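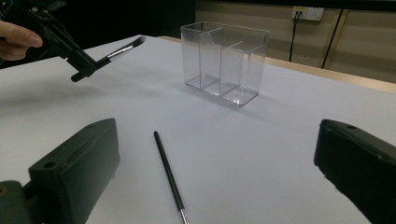

Page last changed: December, before the second lab

Week 3 notes: Gathering examples by hand

Welcome back, everyone, and thank you for the patience you showed with the door code last time. These notes go with the second lab, and I'd like you to read them before you come in, even if you only manage it over coffee on the way. The first half is about what an example is, and the second half is about how we go about collecting them on the Wundholm tables.

Our task for the next stretch of the course is putting paintbrushes into a clear plastic box with compartments. It sounds like a very small thing to ask of a machine, and I can promise you that by the end of the month you will have strong feelings about it! We picked it because a brush is long and thin, it has a shiny metal part and a soft part, and it wants to swing when you hold it anywhere but the middle. The box is see-through, so the thin walls between the compartments are hard to make out against a white table. A person deals with all of this without a thought, and the learner has to get it from you.

What counts as one example

One example is one brush, from the moment your gripper starts moving toward it to the moment you have let go of it and backed away. If there are two brushes to put in, that makes two examples, and you should pause for a breath between them so that the cutting program (we call it Belar, and you'll meet it properly next week) can find the break. Please don't trim anything yourself. I know it is tempting to tidy up a slow start, but the slow starts are useful to us too.

Each pair of students will gather 200 examples. Last year's group at this point had 133 that we could keep, mostly on account of brushes let go too early, and they still trained a first version that was good enough to argue over. With your numbers and theirs together we should be in good shape.

Working with the hand-held grippers

Hold the gripper as you would a heavy pair of kitchen tongs, with your fingers wrapped well around it and your wrist loose. Close on the handle or the metal collar, never on the bristles, which bend and teach the learner nothing it can use. When two of you are working at the same table, one may be holding a brush in the air while the other is coming down over a brush on the tabletop, and that's fine so long as you agree out loud who goes to the box first. Waiting with a brush held still is a perfectly good thing to record.

Try to line up both fingers on either side of the brush before you close. If you come in crooked, don't start over. Back off a little, straighten up and try again, and leave all of that in. We want the learner to see how a person gets out of a small mess, and a set made up only of perfect grabs leaves it with no idea what to do after a poor one.

Change things as you go. Turn the brush so the handle points a new way, slide the box left or right, bring it nearer to you. After every tenth example, swap places with your partner. Two people never reach in quite the same way, and we want both of you in there.

A word on names and times

Save your work under your pair's name in the Marorach folder, and write one line in the log for each sitting: which table, which brushes, anything odd. "Dropped it twice" is a fine entry.

When Ramadan falls in term we add evening sittings after sunset, so if the afternoon slots are hard for you, please write to me and we'll find a better one. The room is open until late in any case.

For next time

Read the chapter on learning from demonstration, as far as the section on drift. Then write me 400 words on this: if every example in your set began with the box in the same spot, what would you expect the learner to do when the box is moved a hand's width to the right? There are several good answers, and a small drawing is very welcome.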